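How I plan a siege chapter without losing track of everyone

I've been writing my web serial, The Salt Gate, for long enough now that I've put three cities under siege, and I made a proper hash of the first one. Readers were very kind about it. One of them, Josée MacPherson, sent me a list of every character who had been in two places at once, and it ran to 17 names. I still have it pinned up over my desk!

So this is the method I use now. It's aimed at people writing long fantasy in instalments, where you can't go back and quietly fix chapter 12 once everybody's read it.

Step 1: Draw the walls first

I don't mean a lovely map. Mine looks like a squashed potato. What you need is the gates, the water, the high ground and where the food is kept. For Esthorpe (that's my river city, the one with the drowned bell) I drew four gates and then crossed one out, as I couldn't think of a single thing that would ever happen there. If a gate has no scene, brick it up. You can even make that a bit of local history - mine was sealed after a plague, and two chapters later somebody got very interested in what was behind it.

Step 2: Decide what the attackers want

This sounds silly but I skipped it the first time. "They want the city" isn't enough. In Esthorpe the Lachance clan want one old woman who knows the name of the river spirit, and they'd happily leave the rest alone if they could get her. That changes every choice they make. They won't burn the temple quarter, for a start, and my defenders notice this around the middle of the arc and start hiding people in there.

Write it on one line. If it takes a paragraph you've got two armies, so split them and let them argue.

Step 3: Give the siege a clock

Something has to run out. Food is the usual one and there's nothing wrong with it, but readers have seen a lot of empty granaries. Mine is the ward-lamps. There are 30 of them along the wall, each one burns down at its own speed, and when one goes dark the marsh beasts can get close to that stretch. I keep a running tally at the top of each draft and I never, ever put a lamp back. (I was tempted. There was a scene with a candle-maker's daughter that would have been gorgeous.)

Pick your own clock and then work out how many chapters it lasts. I got 25 out of mine, which was probably three too many, and you could feel it sagging near the well-poisoning.

Step 4: One slip of paper per person

Now for the fiddly bit, and it's the bit that saved me. Every named character gets a slip. On the front goes the name and what they're frightened of. On the back, in pencil, goes where they were when we last saw them and what they were carrying. When you finish a chapter you go through everybody who was in it and update the back.

I keep the slips in two lots, inside the walls and outside the walls. When someone crosses over, their slip physically moves. It's daft how much this helps. I had a scout called Ziltivow who'd supposedly ridden out at dawn, and I was three pages into her giving a speech in the council hall when I went to update her slip and found it in the wrong lot. Out came the speech. It went to the cook in the end and was much better for it.
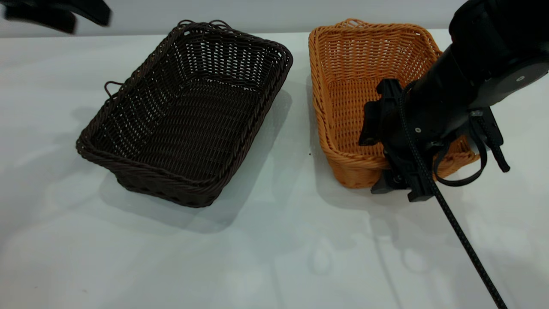 Two woven baskets, side by side.

You can do all this in a spreadsheet, of course, and I know people who do. I find I stop looking at a spreadsheet after a week.

Step 5: Let somebody be bored

Sieges are mostly waiting, so give one chapter in every five or six to people playing dice on the wall, or mending boots, or falling out over soup. My most commented chapter of the whole arc is Clelau the gatekeeper teaching a boy to whistle. Nothing happens in it. Then the boy whistles at the end of the arc, from the wrong side of the gate, and I got some very upset messages.

Step 6: Break it from the inside

You don't need a traitor, although they're always fun. A birth will do it, or a rumour, or a well rope that frays. Go back to your slips and read only the fears. Two of them will rub against each other, and that's usually your ending.

I'm starting the next siege in May, a mountain one this time with no river at all, so I've had to throw out everything I knew about boats. If you try the slips, leave me a comment under the latest chapter and tell me who you found in the wrong place.

Contact | Copyright The Salt Gate, all chapters and maps | Back to top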